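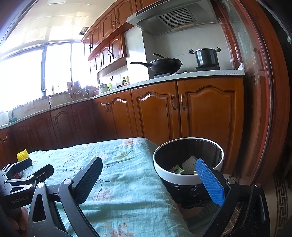 In the kitchen, Sunday.

Should the government decide how much salt is in my bread?
May 2026

In Wullholm the council is now asking residents what they think about salt limits. The plan is that bread, soup and ready meals sold in the town's schools, care homes and public canteens must stay under a fixed amount of salt. Shops are not included for the moment, but the paper says they could be included later, and this one sentence has made many people angry. I read the whole paper two times and I would like to write down my opinion while it is still fresh.

I must first say that I like salt. In my mother's house there was always a small bowl of it on the table, and we put it on everything, even on oranges. When I moved here and began to buy my food in packets, I did not think that I was eating more of it than before. I thought the opposite, because I had no bowl on the table any more.

This changed two years ago when my doctor told me my blood pressure was too high. She asked what I eat on a normal day and I told her: toast, soup at work, noodles in the evening. She was not surprised at all. At home I started to read the labels, and I was ashamed that I had never done it. The noodles I bought then were from Hwang, and I ate them four evenings a week with all of the powder. I still buy them sometimes, but I put in less than half of the powder and I add an egg.

My friend Olumide Usman does not agree with me about the limits, and he explains his side better than the newspaper does. He says that an adult person can read. If the label tells the truth, then the state has done its work and should go home. He also says that it begins with salt in the canteen and it ends with somebody looking into your pot. I understand this feeling. Both of us come from families where officials were not always welcome at the door.

But I have a problem with the word "choose". A child at school does not choose the soup. An old man in a care home does not choose the bread, he eats what arrives. For these people the label is not information, since they never see the packet. Someone else has chosen for them already, and often that person was only comparing prices. So I do not see that a limit in the canteen takes away any freedom. It changes which stranger makes the decision – and this stranger must at least explain it in public.

For the shops I am less sure. Ekaette Olaniyan bakes for Kondura, the bakery behind the station, and I asked her if bread with less salt is difficult. She told me that a small step is easy and a big step is not. The salt also does some work in the dough, it is not there only for the taste, and with too little of it the dough becomes sticky and rises too fast. She would need some months to change her recipes. She is not against the limit, but she is afraid that the big factories will have laboratories for this and she will have only her Tuesday mornings.

I think this is the strongest argument against the plan in its present form, and I did not find an answer to it in the council's paper. There is a fund of 3,000 for "advice to small producers", and I do not know what advice can be bought for that money when it must be divided among all of them. If the rule comes to the shops one day, the small bakeries should get a longer time than the factories.

There is also the question of taste. In the first weeks after my visit to the doctor everything was like paper. I was really unhappy at dinner. After some time, maybe two months, I noticed that I could taste the tomato in the tomato soup, and now the old soup from work is too strong for me. I cannot promise it will be the same for everybody. Onyekachi Iyamu from my office tried it also and she gave up in the second week, and she tells me that her food is still better than mine.

The council takes written answers until the end of September. The form is on their website and there is a paper one in the library. I answered yes for the schools and the care homes, and for the shops I wrote "not yet" and added Ekaette's point about the dough. The box for comments allows 900 characters, so I had to cut it quite a lot.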